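April 8, 2021

Picked up the Katbridge relocation file again after leaving it in December. Still trying to get the household list to match the parcel map so we can say which families moved because of the shoreline and which moved for other reasons.

The survey gives 2360 people in the low-lying part of town. The older church and school records give a round 2000. I think the second number leaves out seasonal residents, but the notes don't say so. Using the survey figure for now and flagging it in the sheet.

Sorted the interview summaries by reason for leaving. Most people name more than one: flooded road, salt in the well, work, a relative already living inland. The coding form only allows one answer, and that hides what we want to look at. Changed the form to take a first and second reason. The Keltitz interviews will have to be recoded too, or the two towns can't be compared. 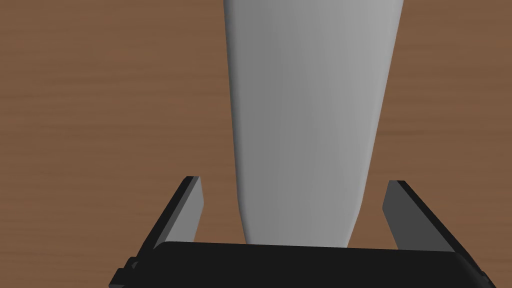
Recoded 4 of the Keltitz summaries as a test. Slow going, and two of them changed category. One household was down as "economic," but the text says the fishing shed was lost to erosion and the income went with it. I put erosion first and work second. We need a written rule for cases like that before anyone does the rest.

Zokow is a different problem. People there moved as a group and kept the same neighbors, so the household form misses the main point. Maybe a separate page for group moves: who decided, who stayed behind, whether the cemetery and the meeting hall were part of the plan.

Checked the setback line on the Cheng map. It is drawn at 100 feet from the bluff edge, but the legend doesn't give the year of the bluff survey. Can't use it for loss rates until we know.

To do:
Write the rule for mixed reasons.
Ask the county for the bluff survey year.
Finish Keltitz, then rerun the table.
Rename the old coding sheet so it doesn't get used by mistake.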